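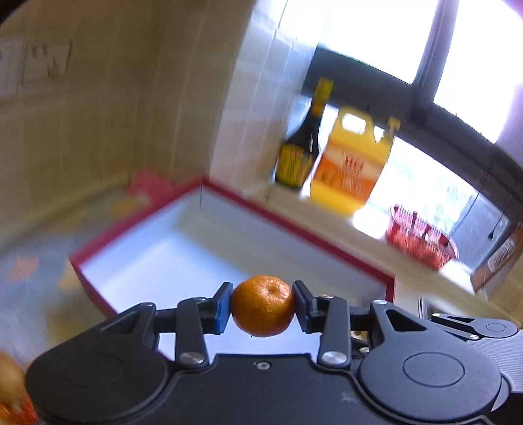

Flynn Ngata wrote in to say that his Telard gripper drifted out of parallel within a month, and that the pivots want checking before anything else. Ours has held up better – 16 weeks, one adjustment.

The jaws close on a tangerine squarely enough, blue pad on one side and black on the other. Pad replacement is two small screws per finger. The manual gives no torque figure and the supplied driver is rubbish. Re-zero after every pad change; we logged an offset of almost 214 microns when we skipped it.

Linkage access is poor. Spares from Prastano arrived correctly labelled. Four stars.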